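Tekard Classroom Library Guide
Section 5: Setting up a class reading challenge
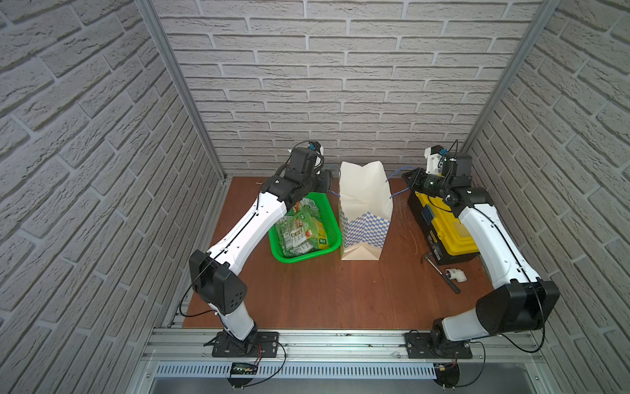 This section is for teachers and school librarians who have already created a class in Tekard and added pupils to it. If your class list is empty, complete Section 4 before continuing. Setting up a challenge takes 15 minutes for a class of ordinary size, and most of that time is spent choosing the titles.

A reading challenge is a list of books, a closing date and a target. Pupils record what they have read and the teacher approves each record. A class may have up to 5 challenges open at once.

5.1 Before you begin

You will need:
- a teacher or librarian account (assistant accounts can approve records but cannot open a challenge)
- the titles or ISBNs of the books you wish to include
- your school's policy on reading material, if it has one

Note: Books must already be held in your school catalogue. To add a book that the school does not hold, see Section 3, "Adding titles by hand".

5.2 Creating the challenge

1. Sign in and select your class from the Classes page.
2. Select Challenges, then New challenge.
3. Enter a name. Pupils and parents will see it, so please do not use set names or ability labels.
4. Choose a challenge type. "Fixed list" asks pupils to read from the titles you select. "Open shelf" accepts any book in the catalogue.
5. Enter the target. It may be a number of books or a number of minutes. The highest target allowed is 60 books for each pupil.
6. Enter the closing date. Challenges that run across a half-term holiday in February will pause for that week unless you clear the box marked Pause in holidays.
7. Select Save as draft.

The challenge is not visible to pupils at this stage.

5.3 Adding titles to a fixed list

1. Open the draft and select Add titles.
2. Search by title, author, series or ISBN.
3. Tick each book you wish to include and select Add to list.
4. Check the reading age shown beside each title. Reading ages are supplied by the Vullitz index and describe the difficulty of the text only. They say nothing about themes or content.
5. Where a series is included, decide whether pupils may count every volume. If only the first should count, select Limit series.

A fixed list can hold 101 titles. Should you need more, use the open shelf type and recommend particular books in the message to pupils.

Caution: Removing a title from a list after the challenge has opened also removes any records that pupils have made against it. These cannot be restored. Use Hide title instead — existing records are kept and no new ones can be made.

5.4 Titles that require consent

Some schools ask parents for consent before certain books are read in class. Tekard does not decide which books these are. A title is marked for consent only when a librarian at your school has marked it.

1. Titles marked for consent appear in the list with a C.
2. Select the C to send the standard letter to parents, or choose Edit letter to write your own.
3. Replies are shown on the pupil's page. Until a reply arrives, the title is hidden from that pupil.
4. If a parent declines, the pupil's target is not changed automatically. Open the pupil's page and select Offer alternative, then choose another book.

Note: Other pupils cannot see whether a title has been hidden from a classmate.

If a parent raises a formal objection to a book, follow your school's own procedure. The form at Appendix B was prepared by Nathalie De Haan for the Postma group of schools and may be copied and adapted.

5.5 Opening the challenge

1. Open the draft and select Preview as pupil.
2. Check the name, target and closing date.
3. Select Open challenge and confirm.

Pupils will see the challenge when they next sign in. The target may be lowered after opening but may not be raised.

5.6 Approving records

Records wait under Approvals until a teacher or assistant has looked at them. Select Approve, or select Return and add a short comment. Returned records go back to the pupil for correction and do not count towards the target. Schools that use Fotuven for reports home should approve all records before the report is produced, as late approvals are left out.

Questions about this section should be sent to Desmond Escobedo, school support, through the Help page.

Section last revised: Dec 21, 2025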